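Progress Report to the Ionescu Fund
Project: Evening Learning Circles, Fustuvau
Submitted by Liv Fjeld, Program Director
August 23, 2019

Dear friends at the Fund,

I'm so glad to be writing this one! When we sent you our first report we had a reading list, a borrowed room and a lot of hope. We now have three adult learning circles meeting every week, and people are staying in the hallway long after the session ends, still arguing over a verse. The grant has paid for nearly all of it, and I want you to know how it has been used.

The subject for the year is the Book of Psalms. We picked it over Proverbs after a long discussion among the teachers (I was on the Proverbs side and lost, and I'm happy I did). People come to the Psalms already knowing a line or two, from a funeral or a grandmother or a song, and that makes the first evening much easier.
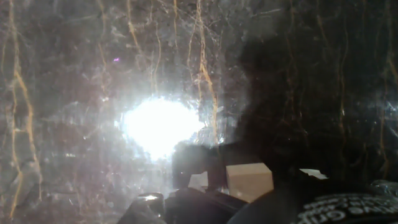 Each circle works in pairs for the first half of the evening. Partners read a psalm aloud to each other, first in Hebrew if they can and then in English, and write down anything that puzzles them. Then the whole room comes together and the teacher starts from those questions. We had planned to open with a short lecture and dropped it after the second meeting. The talk got so much better once people had wrestled with the words on their own.

Psalm 27 has been the high point so far. The first half is full of confidence and the second half sounds like somebody who is scared to death, and one group spent the entire evening on whether the same person could have written both. A retired nurse in that group said she had felt both halves in a single night shift. The teacher put down his notes and let the room take it from there.

Attendance

The target in our application was 300 enrolled learners by the end of the summer. We have enrolled 575! A good part of the growth came from the Clorurus neighborhood, where the circle was only meant to be a trial and is now the biggest of the three. We haven't kept careful records of how often each person comes, and I'd like to fix that before the fall. A sign-in sheet by the door is the simple answer, and we'll start using one at the next session.
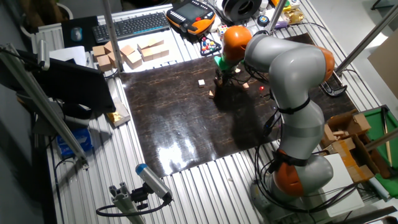
Do learners need to know Hebrew before they join a circle?
Most of them don't read it when they start. Every handout has the Hebrew, a transliteration and an English translation side by side, and beginners are paired with someone who reads a little.

Teachers and materials

Six teachers are now leading sessions, two to a circle. They meet once a month to study together with no students in the room, and they have asked me to protect that time no matter what else gets squeezed. I fully agree with them. A teacher who has just been surprised by a text walks in with a different kind of energy.

The handouts are printed by Fustier, a small shop that gave us a fair price and turned around a corrected set overnight when I found a missing line in Psalm 30. (My mistake, not theirs.) Printing has cost more than budgeted because of the higher enrollment. We covered the difference from the money set aside for guest speakers, with the approval your office gave us in the spring, and the speaker series will be shorter as a result.

What has been hard

The late start doesn't work for parents of young children. Several have told us they would come on a weekend morning, and we don't have a room for that yet. I'm talking with two congregations and hope to have an answer soon.

We have also had some friction over how personal the conversation should get. Some learners want to talk about their own prayer life and others want to stay close to the grammar and the commentaries. The teachers have been patient about it. In the Clorurus circle they now keep the last part of the evening for personal reflection, and anyone who'd like to leave before then is free to go. Very few do, but it has calmed things down. 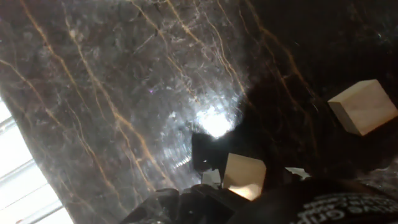 Golden veining in dark stone.

Next steps

During the fall holidays the circles will take up the psalms of Hallel, with a joint evening for all three groups. One of our learners has offered to teach melodies, and I can't wait to hear that many people try them at once! After the holidays we go back to the regular order, beginning with Psalm 90.

The full budget sheet and the reading list will follow separately. If anyone from the Fund would like to sit in on a circle, please come. You'll be given a partner and a handout like everybody else.

With warm thanks,
Liv Fjeld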